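3.2 Reading the oven door

The shared kitchens in our study were in student houses of the kind where people come from many countries and stay for a short time. In such a kitchen the microwave oven is used by everybody, but very few of the residents have seen its manual. We therefore asked what a new resident can learn from the front of the oven alone. The door tells rather little. It has a dark window and the name of the maker, and the marks which many hands have left on it do not say how the oven is operated.

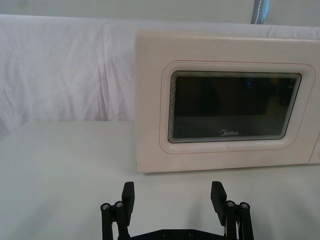 3.3 Reading the control panel

Almost all the information is on the narrow strip to the right of the door. On the oven in Figure 3, the words are in Chinese, and of our 15 participants 12 could not read them. These participants looked first for signs they already knew. The numbers 10, 1 and 5 under the display were noticed early, but the small character after each number gives the unit of time, and without it the participants had to guess between seconds and minutes. The minus and plus signs made less difficulty. The orange button was the most discussed part of the panel. Several participants took it for the start button because of its colour, while others thought that such a strong colour must mean stop.

Figure 3. Countertop oven with door window, display and control panel.

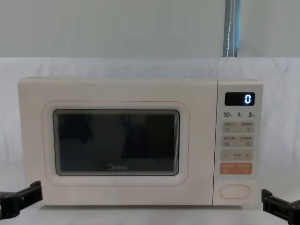

Rosalba Rinaldi, in her written comment on our first results, objected that colour should not be studied apart from habit. In the kitchens at Hollside, she wrote, residents pressed the button which they had seen another person press, and could not say afterwards what colour it was. We accept this point for residents who have already lived in a house for some weeks. Our participants, however, met the oven for the first time and had 60 seconds to decide, so they could not copy anybody. The effect of watching others is treated in Section 4.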